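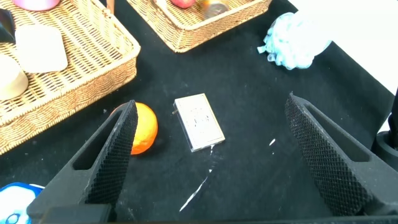
The two-basket method has now been running at Huvside for 14 weeks, and I am less sure of it than I was when we applied. The idea as Wutlow sells it is that anything left on a shared table belongs in one basket or the other: things that stay in the room, and things that go back to whoever left them. It reads well in the handbook. At the table it runs into an orange and a small white box with pale printing on it, lying out on the black top with both wicker baskets on the same table. Is the orange a snack someone is coming back for, or is it the building's fruit? Is the box to be kept, returned or opened to find out? The handbook has a page on each kind of doubtful item and I have read them all. They mostly tell you to use judgement, and we were doing that before we had the baskets.

Report to: Zuleica Lopes, Flomico Small Grants
Project: Clear Tables, Huvside shared rooms
Period: first reporting period

What we said we would do

We said we would put the method into the shared rooms at Huvside, train the people who close up in the evening, keep a log of what gets left behind, and report on whether the tables are clearer at the start of the next day. The first three are done. On the fourth I have numbers, but I would ask you not to lean on them too hard.

What has been done

All the rooms in the application have their baskets. We bought wicker because the handbook says people treat a nice basket better than a plastic tub. I have seen no sign of this either way. They look better, and two of the groups who use the rooms have said so, which I pass on for what it is worth.

Training was a single session after 6 p.m., repeated once for those on the late roster. It was well attended and friendly. I would not say anybody learned a great deal. The main question, at both sessions, was what to do with food, and I gave the same answer twice: if it would still be good tomorrow, leave it in the kitchen and write it on the board. Wutlow's answer is longer and involves coloured cards.

The log has been kept every working evening with three gaps, all in January, when we were short. It lists 364 items. Mugs and water bottles are the bulk of it, then stationery, then clothing, mostly gloves. There is a tail of odd things (fruit, cards and small packets, chargers, one very good umbrella) that takes up far more of the closing person's time than its size would suggest.

What the log does and doesn't tell us

Wutlow's material claims that visible baskets change how people behave, so that less is left behind in the first place. Our log goes down over the period, and if I stopped there I could give you a nice downward line. But the winter courses finished partway through, and fewer people were in the building. We also have no log from before the project. I raised this at the application stage and was told a baseline was not needed for a grant of this size. I still think it was.

There is a second problem. An item goes in the log when it goes in a basket. If someone puts a thing straight back on its shelf, or pockets it to hand over in the hallway, it never appears. The more sensible the person closing up, the fewer items they log. I don't know how to fix that without asking them to do more paperwork, and they would be right to refuse.

What I can say from walking through in the mornings is that the tables are usually clear. The baskets are usually not. The stays-in-the-room basket empties itself because things get used. The goes-back basket fills and sits there, and by the end of a week it is a tidy-looking pile of the same stuff that used to be on the table. I would call that an improvement in appearance. Whether it is what Flomico wanted to pay for is a fair question, and I would sooner you asked it now than at the end.

The tabletops

The Magnusson black tops were not part of your grant but they affect the work, so I mention them. They were chosen partly on the argument that people would notice a stray object on a dark surface and pick it up. Pale things do stand out. So does every scratch, scrap of paper and bit of old tape, and light marks on the black get more comments from the morning groups than anything that has ever been left in a basket. We have tried two cleaners and I would not recommend either yet.

Money

We have spent what we planned on baskets and training. The Wutlow cards and signs are paid for and mostly still in their wrapping. We have $145 left in the materials line. I had meant to spend it on a further set of signs and I no longer think that is a good use of it. I would like your agreement to put it toward shelving by the front desk, so that the goes-back basket has somewhere to be emptied to. If the rules don't allow the change, please tell me and I will return the money.

Next period

We will keep the log, with one change: the closing person will note when the goes-back basket was last emptied. That is a single tick and people have said they will do it. Nine of the evening staff have also been asked for a few lines on what the method is like to use. Four have replied so far, two in favour, one against, and one who wrote only about the gloves.

I will also stop using the coloured cards unless you object. Wutlow recommends them strongly. The rooms that have them and the rooms that don't look the same to me at eight in the morning.

The log is a spreadsheet and I can send it whenever you want it. The spelling of some items is creative.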